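6. Loading the block tray

6.1 Set the metal tray on the work surface with its sloped walls flaring upward.

6.2 Wipe the tray floor. Leave the small holes in the floor uncovered.

6.3 Lay the wooden blocks flat, red and green, in any order. Blocks may lie at an angle to the walls. Do not stack them.

Note: Use only blocks from Dornard set 1164. Replace any block with split or swollen corners.

Caution: Keep hands out of the tray once loading is complete.

6.4 Check that each block rests fully on the tray floor, then go to section 2.3.

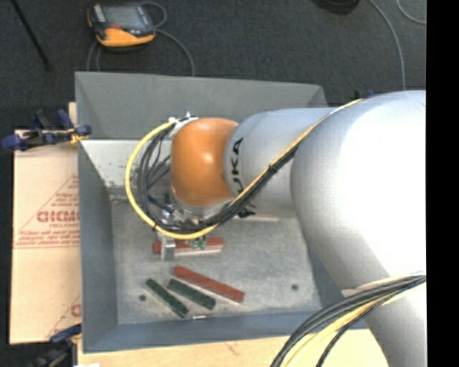
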